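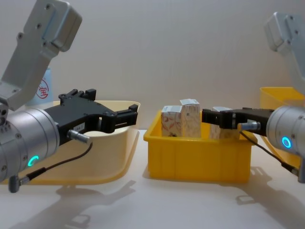

Ebise Beyene asked at the review why the planner locks the whole workspace when only one arm is about to close its gripper. The short answer is that the first version of Sisay had no notion of a shared region, and a full lock was the only safe choice.

The current version divides the table into 7 zones. Each arm must hold a zone before its fingers may enter it, and the central bin is a zone of its own. Requests go through a single queue in the Undbridge node. If the second arm waits longer than 5 seconds, it backs off to its last free pose and replans.

3 shares · 7 comments

We replayed 3,915 logged grasp requests against both versions. The zone scheme removed most of the idle time, but it exposed a fault in the perception step — a carton partly hidden by a gripper was sometimes dropped from the object list, and its zone was released too early. The tracker now keeps a hidden object at its last pose until the fingers clear the bin.

Remaining work: zone borders are still typed by hand in the config file, and the back-off pose is not checked against the gripper cable.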